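Dareldale open day: two hours among the robot teachers

Posted 13th March

I went to the Dareldale open day expecting to be sold something, and I was, though more politely than I'd feared. The invitation promised that visitors would see robots "learning like apprentices." I have trained apprentices. I wanted to see how far that comparison would stretch before it snapped.

Dareldale is in the old part of the Rutthorpe industrial park, past the tire place, and the signs run out at exactly the point where you need them. Parking was free. Coffee was two dollars, which I thought was cheeky for an open day. There were 70 of us on the sign-in sheet when I added my name, mostly people from small workshops, plus a group of students from Kusville who got all the good spots at the front.

Usha Chacko gave the opening talk. She runs the teaching floor, and to her credit she kept it short and used very few slides. The basic idea is that nobody on her team writes out every motion in code. A person either takes hold of the arm and moves it through the job, or stands at a second set of controls and drives it from there. The positions get recorded along with whatever the cameras pick up, and the recordings are used to train the thing to do the job alone. One pass through the task is a demonstration. For the cloth job they were about to show us, they had collected 258 of them.

A man behind me asked how long that took. Chacko said it depended on the operator. He asked again and got a slightly longer version of the same answer. I wrote down "depends on the operator" and underlined it, having heard the same line about every machine I ever bought.

Then we were split up and walked onto the floor. My group got the hand-guiding station first. The operator there pressed a button, the arm went slack in the joints, and she led it down to a block and back up again as if she were helping it across a road. It looks easy. I had a turn and it isn't quite. The arm is light enough to push, but the wrist wanted to go somewhere other than where I was pointing it, and my recording was thrown out. They were nice about that. I was told most people pull from the wrong place the first time, and that a new operator needs a couple of weeks before their recordings are worth keeping. So there is a skill here, and someone has to be paid while they learn it. It wasn't in the brochure.

The cloth station was the one everybody crowded around. Cloth is a fair choice for a test – it never lies the same way twice, and a taught position that was right a minute ago can be wrong now. The operator, Rochelle Brannigan, worked from a remote handset, bringing the gripper down over the fabric a little at a time.
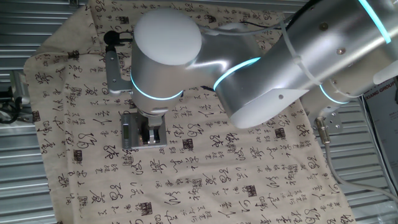

The gripper over the calligraphy cloth at Dareldale, fingers not yet holding anything.

I asked Brannigan why they used a cloth covered in writing. She said plain fabric gives the camera very little to go on, and a busy print helps. Fair enough, but the stuff my shop handles is plain. White, mostly. I asked if they had tried it on white. She said it was on the list, and I believed her, but a list is a list.

What she was trying to do was pinch up a bit of the fabric and draw it across. Her first go missed. The second took hold and let go halfway. The third was good, and it drew a small round of applause from the Kusville students. I asked what became of the two failures. One would be deleted, she said, and the other kept, as the slip and recovery might be useful. Who decides which? She does. I liked her for saying so plainly. It does mean that what the robot ends up learning is Rochelle Brannigan's opinion of a good pinch, and I'd want to know what happens when she takes another job.

After that they ran it without her. I'd put my watch on it before they started, and one complete attempt took 110 seconds. I can do the same move by hand in the time it takes to say so. The arm did get there, and it was smooth, and the people around me were impressed. Then someone asked to see it again with the cloth turned the other way around. There was a short conference among the staff and we were told the schedule was tight.

I don't think anyone was hiding anything. I think they know exactly where the edges are and would like visitors to find them some other day.

The last stop was a table run by Carrillo, who sell the handsets and would like to sell them to you. The handset is comfortable, I'll give them that. There's a small delay between your hand and the arm, which you stop noticing after a minute, and there is no feel in it at all. You can't tell by touch if you've got one layer of fabric or two. You have to look. The Carrillo rep said a version with feedback was planned for October. He didn't say what it would cost and moved on to the carrying case.

What I'd want before spending money: a run on my own material, with my own lights, taught by one of my own people. I asked Chacko if that could be arranged and she said yes, for a fee, and that the fee would come off the price if we went ahead. She also gave me a straight answer on failures, the only one I got all day. On a cloth the system hasn't seen, she expects it to need fresh demonstrations, and she wouldn't promise how many.

If you're thinking of going to the next one, get there early and head for the cloth station before the talk lets out. Wear decent shoes, the floor is bare concrete. Take a piece of your own fabric in your bag and ask them to try it. I wish I had.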